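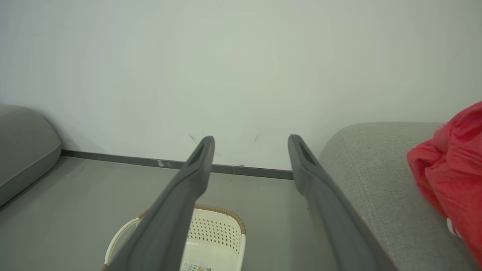 By Ira, for the Henudmont Young Readers' Page
Reading time: one cup of cocoa

Why do people say the stars have a sign for you?

The first time a kid at school asked me what my sign was, I thought she meant a street sign. I told her "Stop." She laughed so hard she got hiccups, and then she explained that she meant my zodiac sign, and I went home and asked every grown-up in the house about it until they begged me to go to bed.

So let me tell you what I found out (it took me years, and I'm still finding things out!).

Start with the sun. If you could see the stars in the daytime, you'd notice that the sun seems to sit in front of different stars at different times of year. It isn't really wandering around. We're the ones moving, because Earth goes around the sun once a year, so our view keeps changing. It's like riding a merry-go-round and looking at your mom in the middle. First there's a tree behind her, then the ticket booth, then the popcorn stand - and your mom hasn't gone anywhere.

Long, long ago, people who watched the sky split that path into twelve equal parts and named each one after a star picture nearby. There's a ram, a bull, a crab, a lion, a pair of fish and some others. The word zodiac comes from old Greek words that mean something like "circle of little animals," which I love, even though one of the little animals is a set of scales.

Your sun sign is the part of the circle the sun was in on the day you were born. If your birthday is early in October, you're a Libra, and you get the scales. If it's at the very end of October, you're a Scorpio, and you get the scorpion. My cousin is a Scorpio and she has never let me forget it.

Now, astronomy and astrology sound like twins, but they're two different things. Astronomy is the science of stars and planets. Astronomers measure things and check each other's work. Astrology is a very old belief that the places of the sun, moon and planets have something to say about our lives and what we're like. Scientists have tested it and haven't found that it works that way. Lots of people enjoy it anyhow, as a kind of story or a way to stop and think about themselves. I read my horoscope most Tuesday mornings and then I forget it by lunch.

You can try something yourself. Ask a grown-up to read you two horoscopes, yours and somebody else's, without saying which is which. Can you pick yours? I tried it and got it wrong, and the wrong one sounded exactly like me!

One more thing, and it's my favorite. Earth wobbles very slowly as it spins, like a top when it's getting tired. One whole wobble takes almost 26 thousand years. Because of that, the star pictures have slid away from the parts of the circle that were named after them. So on your birthday the sun might be in front of a different star picture than the one on your mug or your T-shirt. I went around telling everyone this for a week.

If it's clear tonight, go out with a grown-up after dark and look up for a while. You don't need a telescope. Give your eyes a few minutes to get used to the dark, and see if you can make up a star picture of your own. Mine is a sandwich.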